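Cell Setup & Maintenance > Simulated Cells > Arms and Hands

Sink cell: the hand sinks into the rim after a reset

grommet_hal wrote:

I look after the simulated kitchen cell for Hunwood. One right hand, one sink, one counter, and a rotating cast of vegetables. It ran fine until I swapped the collision mesh on the sink, and now after a reset the fingers sometimes start a hair inside the right rim. The solver notices, takes offense, and launches the hand toward the cabinets.

Physics step is 1000 Hz. Hand gains are the ones Simin Rezaei left in the config, with a comment that says "don't." I haven't. In last night's batch it happened 141 times, always in the first moments after reset and never in the middle of a reach. Once it gets moving it behaves.

The layout for the eggplant task:
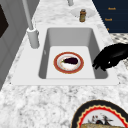 Eggplant on the red-rimmed plate, hand over the right rim.

What I've tried so far: reloading the old hand model (same thing), lowering the gains in a scratch copy (same thing, but sleepier), and staring at it.

Before I touch anything else, is this a home pose problem or a mesh problem?

tworuts wrote:

Mesh. The new collision shape is probably a convex hull, so your basin is a solid block as far as the fingers are concerned. Turn on collision drawing and look. I'd put lunch on it.

grommet_hal wrote:

Looked. It's decomposed properly and the basin is open. The plate drops to the floor of it and stays there. If it were a solid block, the eggplant would be having a much better day up at counter height.

tworuts wrote:

Fine. Which lunch do you want.

oldpendant wrote:

Home pose. You changed the sink and kept a pose that was taught against the old sink. If the collision rim came out even slightly thicker, the fingertips are in it. On a real cell you would have heard this one from the parking lot.

Raise the start pose, step it with gravity off for the hand, read the contact list, lower it until you get a contact, then back it off again. Save that. Takes ten minutes, most of it finding the file.

And put a check in the reset: if any finger link has a contact before the first command goes out, throw that start away and log it.

marl_k wrote:

Disagree with the check. All it does is hide the problem under a rug and give you a nice tidy log of how big the rug is. Fix the pose, then make the reset fail loudly. We had a quiet retry on the Raju cell and went through a whole batch before somebody read the log, which by then was 3871 lines of the same sentence.

oldpendant wrote:

That's an argument for reading logs.

marl_k wrote:

It's an argument for people, and I know the people.

grommet_hal wrote:

While you two sort that out: Hamidreza Karimi keeps the setup notes for the Preltmont version of this room and sent me his page on the background pieces. Pasting it in, as he's picky about the order of the steps and so, apparently, is the loader. 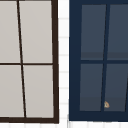 Balden, November

Windows next, after the counter and before the sink. Brown frame on the left, navy on the right, wall strip between them. Both are static bodies and get no collision at all. Leave the glass opaque, one flat material per window. Check the lower right pane of the navy one: there is a small tan and orange speck by the muntin. I have not settled whether it's a bug on the glass or a scrap of something, and I would like it identified before anyone deletes it.

Then load the sink, then re-teach home. Every time. Changing the sink and keeping the pose is not a setup, it is a wish.

oldpendant wrote:

I like this man.

tworuts wrote:

Re the speck, search the scene tree for anything tiny with no parent. If it has a collision shape it can cost you contact checks for nothing. Select by size, smallest first.

grommet_hal wrote:

Update. Re-taught home with oldpendant's method. First contact was on the fingertips, exactly where he said, so I've backed it off and saved it under a new name. Ran 214 resets, no contacts at start, no launches. Gains untouched, comment respected.

For the check I did it marl_k's way. It stops the batch and prints the link name in capital letters.

marl_k wrote:

Good. You'll hate it by November.

oldpendant wrote:

He'll comment it out by then. Hal, keep the old pose file too, in case somebody puts the old sink back.

grommet_hal wrote:

Kept. Still looking for the speck. It isn't in the tree under anything sensible, so I've started on the names that aren't.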